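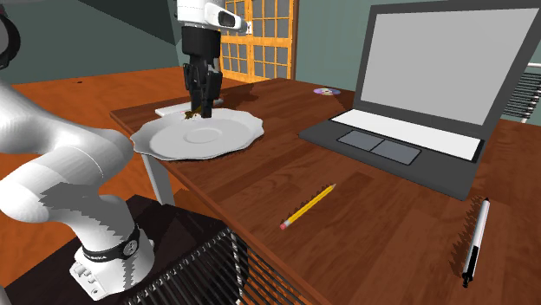
Simulator view, gripper over the plate, laptop at the back of the table

Gripper goes down at the edge of the plate and pushes it – what to change?

Asked by Bořivoj Kováčik in Student projects
3 answers

Hello everybody. I am in the robotics club of my school and we are preparing the table clearing task for the Destisport student competition. First round is only in simulation, the real arm comes later for the teams who pass. The submission closes in August, so we have still some time but not much.

The task is that the arm must pick up a small object near the plate and put it to another place, and the plate must not move. In the picture you can see our setup. The fingers are straight down above the rear part of the plate and the small brown and gold object is there next to the fingertips, against the back rim.

My problem: when the arm goes down for the last part, one finger touches the rim and the plate slides. Sometimes it also turns a little. Then the object is not at the position where my program believes it is, and the gripper closes on air. From 31 trials only 8 finished with the object lifted. I give the position of the object directly from the simulator, so it is not a camera error.

What I tried already:
Slower movement in the last part. The plate slides slower, but it slides.
More friction between plate and table. It helped, but our teacher, Mrs. Thibodeaux, says that changing friction is not allowed by the rules.
Opening the gripper wider. Then it is worse.

I have also a second question, less important. The shadows on the table have jagged edges, for example next to the pencil and the pen. Can this disturb the physics in some way?

Thank you in advance and sorry for my English.

Answer by Loretta Szabo (accepted by the asker)

Look at the direction in which the fingers open. If the line between the two fingers crosses the rim, one finger will come down on the plate side and the other one on the table side, and the first one will hit the rim nearly every time. Turn the last joint by a quarter so that this line runs along the rim. Both fingers then go down on the same side.

I would also split the approach in two. First go to a point straight above the object, with enough height to be clear of the rim. Stop there and read the object position again. Then go straight down. Many student programs calculate one path from the start pose to the grasp pose, and the gripper arrives at a slant without anybody noticing.

Check also the collision shape of the plate. Your plate has a wavy edge, and simulators often replace such a shape with a simple convex one. In that case the hollow of the plate is filled for the physics, and the fingers can touch something that you do not see. Turn on the display of collision shapes and compare.

About the shadows: no, they belong only to the drawing. Usually it is a shadow map with low resolution. If you make it bigger the edges become smoother and the program becomes slower. The contacts stay the same.

Answer by Cengiz Değirmenci

We had the same thing in the Zakatura class with a saucer. Set physics steps to 1000 per second and it was gone.

 Comment by Bořivoj Kováčik
 I tried it now. The plate shakes less when it is touched, but the finger is still touching it. And my laptop became very loud.

 Comment by Cengiz Değirmenci
 Ok then it's a different problem. Ours was jumping by itself.

Answer by Xiomara Oyelaran

Why not pick it up from the side? Tilt the wrist and come in from behind the plate. I think it looks nicer too.

 Comment by Loretta Szabo
 Possible, but there is something flat and white lying just behind the plate, and a tilted gripper needs space there. For a first version I would stay vertical.

 Comment by Bořivoj Kováčik
 I turned the joint as Loretta wrote, and added the stop above the object. In 3 trials the plate did not move. The collision shape was also wrong, it was completely filled. I will run the full series tonight and write the result here.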